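Plerkwood Residents' Association
Minutes of the general meeting

Friday, November 13, 2020
By Teodor Dalen, minutes secretary

3 comments | 2 shares

1. Minutes of the July meeting
Accepted with one correction: under item 4, "Dusavell Street" should read "Dusavell Lane".

2. Water main, Dusavell Lane
Draltutum has replaced 648 metres of pipe on the north side. Reinstatement of the nature strip is outstanding. Five households reported low pressure after the changeover. The contractor attributes this to partly closed stop valves at the meter and will inspect each property. Residents should not adjust the valves themselves.

3. Water sampling
Discoloured water was reported at two addresses. Members asked whether samples should be drawn before or after flushing. Agreed — both, with the time and tap location written on each container. Results to be tabled at the next meeting.

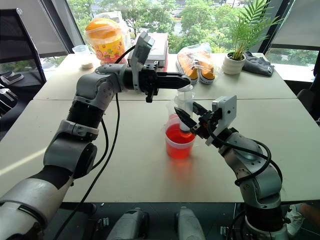 Clear plastic cup on a white table.

4. Finance
Balance at bank $3763. The hall hire invoice has been paid. A quote for reprinting the street map was deferred until the lane works are finished.

5. Espiritu Reserve
The drainage grate near the lower gate remains blocked. A second request has been lodged with council. Moved that the association write to the ward office if there is no reply before the next meeting. Carried.

6. General business
Parking on the verge during bin collection was raised again. No motion was put. Dalen to circulate the existing council rules with these minutes.

Meeting closed 8.40 pm.

Last updated: item 2 amended to show north side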